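Cloth on the sorting table keeps bunching up

Posted by Shengli Zhong, July 16, 2022

I sort small hardware and shelving brackets at a table in the shed. I put a green cotton cloth over the top so the little clear bits don't bounce onto the floor, but it wrinkles in the middle and things get lost in the folds. I've tried tape and it lets go after a day or so. Is there a better way to hold it down? I don't want to glue it, as it has to come off for washing.

Jianhua Li

Clamps at the corners are the way to go, but pull the cloth tight before you do them up. Do one corner, then the one diagonally opposite, then the other 2. Iron it first if it's been folded in a drawer. I keep metal parts off the cloth altogether – they drag it when you slide them. Mine go on a white table next to it, and the brackets live in a blue bin on the shelf.
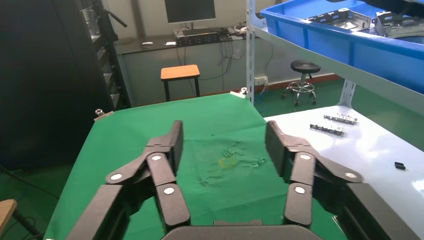
My green cloth with the clamps on, metal parts on the white table. Still a few creases, as I hadn't ironed it.

Metine

I gave up on cloth and bought a rubber mat. Costs more but it stays flat, and you can wipe it down. Get a light colour if your bits are dark.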